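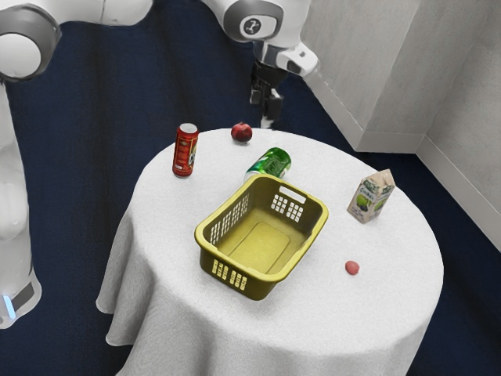 Tabletop sorting task in our simulator, arm above the far side of the table.

Careers > Engineering > Simulation and Planning
Robotics software / Full-time
3 min read

Motion Planning Engineer, Simulation Tools

Pudia writes planning and control software for robot arms that handle groceries and other household goods. We are hiring an engineer for the simulation tools team in Goderine. The team has 4 people at present and looks after the planner, the scene generator and the replay viewer.

The work

Most of your time will go into Thaler, our motion planner. Thaler takes an object pose and a list of possible grasps and returns a joint path, or a reason why it could not find one. It does well on upright cans and cartons. It does less well when a can is lying against the side of a basket and one finger has very little room, and that is the first problem we would like you to take on.

You will also work on Fanomen, the tool that builds our test scenes. It places a table, a container and a set of objects, then runs the planner and saves the result. The current regression suite has 54 scenes. We want more of them to include objects that are small, round or close to a basket rim, and we want failures to be easier to sort by cause.

Day to day, expect to:

- write and review C++ and Python
- profile collision checking on perforated and thin-walled meshes
- fix contact settings when a simulated grasp slips for no good reason
- read joint logs and turn them into bug reports other people can use
- keep the nightly run working, in turn with the rest of the team

Perception is a separate team. You will use their pose estimates but will not be asked to train models.

What we need from you

At least two years of paid work on motion planning, robot control or physics simulation. Time spent on a research degree counts if you wrote code that others depended on. You should be comfortable with inverse kinematics, sampling-based planners and rigid-body contact, and able to explain in writing why a plan failed.

Useful but not required: GPU simulation, grasp planning for two-fingered grippers, trajectory optimization, build systems.

Terms

Permanent position, full-time. You can work from home up to two days a week. The remaining days are in the Goderine office, where the test cells are. Core hours start at 10 a.m. The starting date we have in mind is July, and we can wait for a notice period. Salary depends on experience and is given in the first call. We can support a work permit application for candidates who need one.

How to apply

Send a resume and a short note about a planner, controller or simulator you have worked on. Tell us which parts were yours. Code samples are welcome if you are allowed to share them. Please don't send a cover letter in addition to the note.

The process is a phone call, a paid take-home exercise on a small Fanomen scene, and a half day with the team. The exercise should take an evening. You will get written comments on it whether or not we go further.

Questions about the role go to Khải Triệu, simulation tools lead, through the contact form on the careers page. Put "Thaler" in the subject line.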